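Hinico Earnings Desk – quarterly results tracking for finance teams and private investors

Hinico Earnings Desk collects quarterly results from listed companies and puts them into one table as soon as they are released. It covers 700 companies in software, internet services, hardware and telecom. Each entry shows revenue, operating income, net income and diluted earnings per share, next to the same quarter a year earlier.

Reported and adjusted figures are kept in separate columns. Where a company changes the way it splits its segments, the old and new splits are both kept, and the change is marked with a note. You can sort by growth, margin or the gap between adjusted and reported earnings.
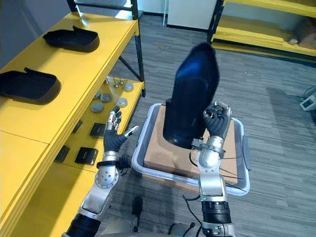 Soliman wrote in the product reviews: We switched before the October reporting season. The restated segments are the part I use most. I used to rebuild those by hand every quarter. Export to spreadsheet works, but I would like to pick the column order.

Column order can be set from version 7 on, under Table – Layout. Saved layouts carry over to scheduled exports.

What you get

Results table with up to 15 quarters of history per company
Alerts by email when a company on your watch list reports
Revenue by segment and by region, where the company gives it
Share count and buyback history
Links to the original release for every figure
Export to CSV and spreadsheet formats

Release times

Most US companies report before the market opens or after it closes. Headline figures are loaded first. Segment data follows once it has been checked against the release, and stays gray in the table until then. Corrections are listed in the change log with the old value, the new value and the source. 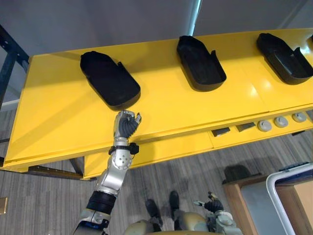

Black trays on a yellow workbench

Plans

The Single plan is for one user and a watch list of up to 400 companies. The Team plan has shared watch lists, shared layouts and no limit on the list. Both are billed by the quarter and can be ended at the close of any billing period. Unused time is not refunded.

Data access for your own tools is sold as an add-on to the Team plan. It has the same fields as the table and uses the same change log.

Requirements

A current web browser. No software to install. Email alerts need a confirmed address – check the spam folder if the first message does not show up.

Hinico Earnings Desk does not give investment advice, price targets or ratings.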